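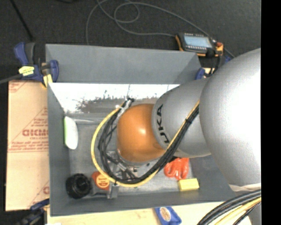
The second round of example gathering for the Clumstead picking project has now been completed, and I wish to record how it was conducted. Each attempt is stored as a separate example, whether or not the object was lifted, and the learning system is given both kinds. The grey bin is held by clamps at its corners, so that its position does not drift between attempts, and the objects are left lying where they fall – several close to the walls, where the gripper has least room.

Rima Nasrallah and Samer Kassab supervised the collection, which produced 300 attempts. Of these, 194 were marked as successful. Marisol Huerta has asked that the marking be repeated by a second person before training begins, and I support that request.

We have agreed that objects will be exchanged more often in the next round. The first set was kept too long, and the system learned its members rather well. Akinyi Khaemba will prepare the new list, and collection will resume in November.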